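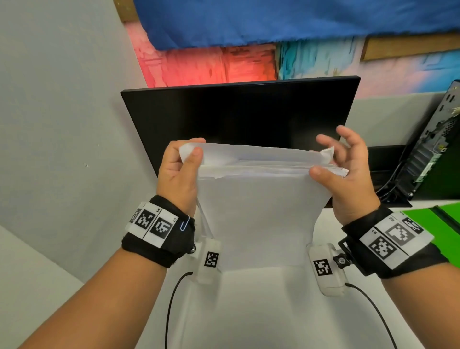 Fanning a thick stack of paper above a desk

Dadarville Community Help: Office and Print Room
Posted by Xiuying Gu on August 15, 2020

I should be grateful for advice on preparing paper for a shared office printer. Our association produces a members' bulletin of 67 pages, printed on plain white A4. The printer regularly draws two or more sheets at once, and the fault is worst when the tray has just been filled from a new packet.

I have been advised to fan the paper before loading it. My practice is to hold the stack upright over the desk and release the sheets along the top edge with my thumb. With a thick stack, however, only the first few sheets separate. They tend to crease and the remainder stays in a solid block. I then find it difficult to bring the edges level again.

Could members please advise on the correct method, and on whether sheets with creased corners may still be used? The bulletin is next due in October and I should like to have the matter settled before then.

Yasmine Ramadan
Reply

The difficulty lies chiefly in the quantity being handled. A full packet cannot be fanned properly in one operation. Please divide it into portions no thicker than your thumb and treat each portion separately.

Hold the portion by its two short ends, with the thumbs on top and the fingers beneath. Bend it gently into a curve, grip it firmly, and straighten it again while keeping your grip. The sheets will slide against one another and air will pass between them. Turn the portion and repeat the process from the other side. Running a thumb along the edge will then release any sheets which remain joined.

To square the paper, stand it on its long edge on a hard, clean surface, relax your grip slightly and tap it down several times. Turn it to the short edge and do the same. If the edges refuse to come level, the grip is usually too tight.

Sheets with folded or crumpled corners should be removed. They may be kept for notes, but should not be returned to the tray, where a single bent corner can stop the whole run. Do not fill the tray above the line marked on its side, and check that the paper guides touch the stack without pressing on it.

Keith Trevaskis
Reply

Ours did this for months. Replace the rollers.

Siham Salem
Reply

I would agree with the guidance given by Yasmine Ramadan and wish to add a point concerning storage. Paper left open in a cold or damp room takes up moisture, and the sheets will then cling together however carefully they are fanned. Packets should be stored flat, in their wrappers, and brought into the print room the day before they are required.

It is also worth noting which way up the paper is loaded. Many wrappers carry an arrow indicating the side to be printed first. Where there is no arrow, try the stack the other way up before going to the expense of new rollers. In our office this reduced the number of double sheets considerably, although it did not remove the fault altogether on our older Drilau machine.

Xiuying Gu
Comment on the reply by Siham Salem

Thank you. Our packets are kept on a shelf beside the outer door, so I shall move them. I shall also try the smaller portions on Monday.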